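Re: [cell-users] Left wrist force limit not tripping on soft goods

Rommel Fajardo wrote:
> We had the left arm keep pushing down on a folded towel until the
> joint supervisor stopped it. The wrist limit never fired. Is this
> the same thing Steltton reported in April? Our threshold is
> stock. Log attached.

Same symptom, different cause, I think. I went through your log and then ran the towel task on our cell at Janalside with the stock config.

The threshold is fine. The trouble is the contact filter, which expects a sharp rise in force. Terry compresses, so the rise is slow, and the filter re-zeros the baseline while the finger is still going down. In your log the baseline was re-zeroed 19 times in one descent. The limit is then compared against a number that follows the load.

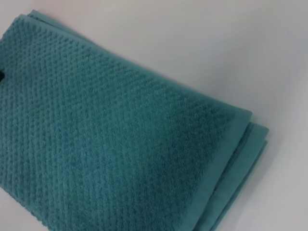

Stack thickness makes it worse. The descent height is taken from a single depth reading, and the reading depends on where it lands. At the hem end of our teal towel the layers are offset, each one sitting a little back from the one below, so a few millimeters sideways gives a different height. The planner then commands a target inside the cloth.

With re-zeroing turned off during descent, the limit tripped on 90 of 112 runs. The other 22 ended at the planned height below the threshold, as they should. No supervisor stops.

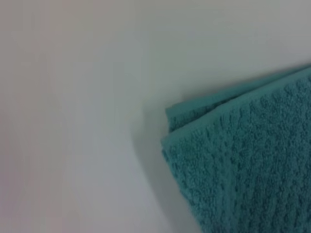 Two things to change for now:

contact.rezero_in_motion = false
descent.height_source = max_patch

The second takes the highest point in a patch instead of one pixel. It costs some cycle time. Do not raise the supervisor limit to get around the stops — the Tagle cell did that and bent a finger mount.

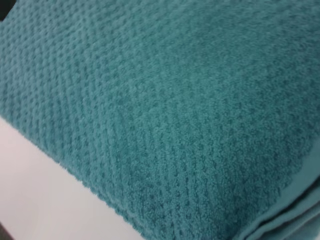 Rigid parts are not affected as far as I can tell. Lirnberg has 1,469 logged picks on boxed goods with no late trips, same firmware.

Rommel, could you send the raw wrist channel for the same run? The attached log is already filtered, so I can't see the peak force. Please keep people out of the cell while you reproduce it.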